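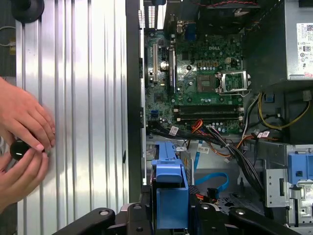 Side panel and knob, open Dell on its side

Teardown Club, spring build thread
Board: Student Projects > Arms and Grippers

solderpuddle
Posted 2018-05-23

Hello everyone, and thank you again for all the kind words on our last thread, the kids read every one of them out loud at lunch! For those just joining us, we're an after-school club with 18 members, and our project this year is teaching an arm to help take apart old desktop computers for recycling. We named the rig Talura (there was a vote, it went on forever) and we have spent $533 so far, most of it on fasteners and printer filament if I'm being truthful with myself.

Right now we're stuck on what to go after first. Half the club wants the drive caddy with that lovely bright blue plastic, and the other half says cables first or we'll be sorry. I promised I'd ask the people who know more than I do, so please, have at it!

mothballed_cnc
Cables first. I know it's the boring answer and I'm sorry to the caddy half of the club, but anything that swings in there is going to snag on a loop of SATA cable sooner or later. We lost most of December to one that kept catching on a fingertip.

tinsnips44
Oh, I have to disagree with mothballed, and I say it with love! Cables are the hardest thing in the whole case. They flop, they never sit the same way twice, and a young team can get very discouraged. The caddy is blue, it stands up, and it's stiff. Give the kids something they can win at. You can always hold the cable out of the way by hand for the first few runs and fix that part later.

mothballed_cnc
Holding it by hand is how you end up with a demo that only works when somebody holds it by hand. Ask me how I know.

solderpuddle
You two are exactly the argument we had in the classroom, I love it. Let me add the view from down by the fingers, which may help. 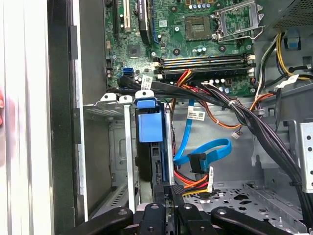

Gripper fingers below the blue drive latch

See how the bundled power wires come across just above the middle part of the gripper? One of our ninth graders thinks we could come in from the other side, over the empty drive cage, and miss most of the wiring. Would that be crazy?

tinsnips44
Not crazy at all, tell that ninth grader well done from me! It's what I'd try. Go slow, and stop short of the latch the first few times so you can check your height. I'd also try a softer fingertip, those look like hard plastic and a latch can be slippery. We dip ours in Zellmont grip coating, two coats, and let it sit overnight.

oldgreenboard
Long-time reader here, and I side with mothballed on the cables, but I wanted to ask about the fixture. Does the case shift when you pull? Ours used to creep a tiny bit with every try and we blamed the code for weeks.

solderpuddle
It does creep, yes! We're adding rubber feet tomorrow. And I think we'll do the caddy from the far side, then let the cable crowd have the week after. I'll report back with the numbers, good or bad.

mothballed_cnc
Fair enough. Log every miss, please, and say which cable it was.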